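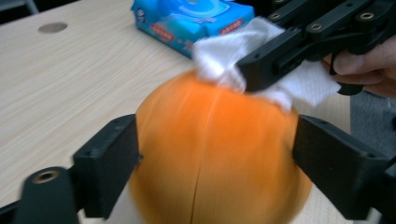 Balls are the toys that come back to us the most dirty, and I think it is the same in every toy library. They roll under sofas and beds, they go to the yard, the dog has them for one afternoon, and then they return to Tustdale in the same bag with the puzzles. In our list a ball is the easiest toy to clean, because it has no corners and no battery. The big orange one is a good example of it. Its surface is almost smooth, with only faint ribs and a thin seam, and a crumpled tissue goes over the top of it without stopping anywhere. The seam is the place to look at twice. Dust likes to stay in a line, and when a child holds the ball close to the face, the line is what the parent will see.

Tustdale Toy Library: Cleaning Table Gallery
Page put together by Imelda Evangelista, May 27, 2019

I was asked by several families to show how the toys are prepared between one loan and the next. We lend each toy for 30 days, and after this it must pass over the cleaning table before it can go again on the shelf. There is little to see, I must admit. It is a table, some wipes, some tissues and a toy. But parents of small babies ask me very often what we use and how careful we are, so I prefer to put it on a page where all can read it.

If you are new with us, please know that the library has two pickup points, Clevby and Bikside. The toys from both are cleaned together. For this reason a toy you return in Clevby on one day may not be ready for the next family in Bikside on the following day, even if it looks clean to you.

What is on the table

We keep the table nearly bare on purpose. When I started, I had on it a basin, a spray bottle, brushes, a roll of paper, the loan cards and usually my tea also. Small parts were lost between these things all the time. Bienvenido Samonte then proposed that we have only the toy of the moment, the package of wipes and a tissue, and that everything else waits in its crate. I was against it at first, but he was right. We lose much less now.

The light wood of the table helps too. A black hair or a crumb shows on it immediately, and a small wheel or a doll's shoe is easy to find. On a dark table I would be searching with my fingers.

The wipes are ordinary wipes from the shop. We do not use those with a strong perfume, as children put their noses into everything, and some of them refuse a toy which smells different from before. I did not believe this until my own nephew gave back his favorite truck for this reason.

Soft toys

For soft toys I am more strict. A plastic toy forgives you a lot, but plush keeps what it gets. Each one that comes back is first looked over for loose threads, for open seams and for the eyes. The eyes are important. If an eye is a hard button we pull on it gently, and if it moves even a little, the toy goes to Mylene Dela Peña for repair. Stitched eyes are much better for us, and when we buy new plush we now choose only this type.

After the looking comes the light cleaning – the face, the ears, the bottom, and the paws if there are paws. These are the parts which children hold and chew. A toy with a real stain, or with a smell, does not stay at the table and goes into the machine in a pillowcase, closed with a knot. It then needs a full day to dry, sometimes more in August when the air is heavy here.

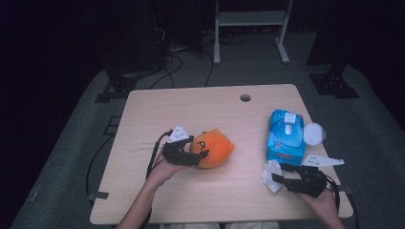 The orange plush cat and a tissue at the table, with the blue wipes package standing behind.

I say "cat" because of the small pointed ear, but in our catalog it is written as "round animal, orange." Janelle Mercado made the catalog, and she did not want to decide. Two families have written to me that it is a fox. Please search for it under "round animal," it is the only one with this name.

You can see the stitched eye also, so it is of the good type. The face is the part where I take my time. Around stitching, a tissue can catch on the thread if you rub in circles, and it leaves small white bits which look worse than the dirt. It is better to press and lift, press and lift, and always in the direction of the hair. On the back and the sides you may rub more freely.

The white lid that is leaning against the package belongs on no shelf of ours, it is only round and easy to confuse with a toy part. We have a stacking set with lids of nearly this size, and Honeylyn Marquez once put such a lid into the set, where it traveled to a family and came back again. It did no harm. The child liked it more than the rest.

How you can help before you return a toy

Please shake out the bag. Most of the time we spend is for sand and crumbs at the bottom of the bag and not for the toy itself.

Please take out the batteries if the toy has not been played with for a long time. A battery that has leaked is the only thing which has made me throw away a toy this year without trying to save it.

Do not wash plush in very hot water at home. I know that it is meant kindly, but two of our bears have become quite hard from this, and the fur cannot be brought back. A cool program is enough, or leave it to us.

If something is broken, put a note. A broken toy with a note can be fixed the same evening. Without a note we may find the problem only when the next family has it already.

Balls you may simply wipe and send. If they are soft from lost air, we have a pump.

About the crates

After cleaning, the toys are sorted in 9 crates by age and not by type, so the orange ball and the orange plush may well end in the same one. The crates are the strong kind from Malabanan, with handles on the short sides. They are not beautiful, but they stack well, and the labels come off without leaving glue. Each crate has a card in the lid with the names of the toys. When you borrow, please cross out the name in pencil. Pen is difficult for us, as we use a card until it is full on both sides.

The crates for babies are packed last, when the table has been wiped again and the tissues have been changed. I do not reuse a tissue from one toy to another, not even when it looks white. It is perhaps too careful. A friend of mine who works with children says that it makes little difference, and she may be correct, but I sleep better.

Questions that I received after the last gallery

Do we clean books? Only board books, with a nearly dry wipe on the cover. Paper books we only brush, and the pages are turned one time to look for drawings and crumbs.

Can children come to the cleaning table? Yes, from the age when they do not put things into the mouth. They are in fact very good at finding sticky places. Ask at your pickup point, in Clevby or in Bikside, and I will write to you with a time.

Is the round orange animal free to borrow? At the moment it is reserved. You may put your name on the list under the catalog entry, and I will send you a message when it is your turn.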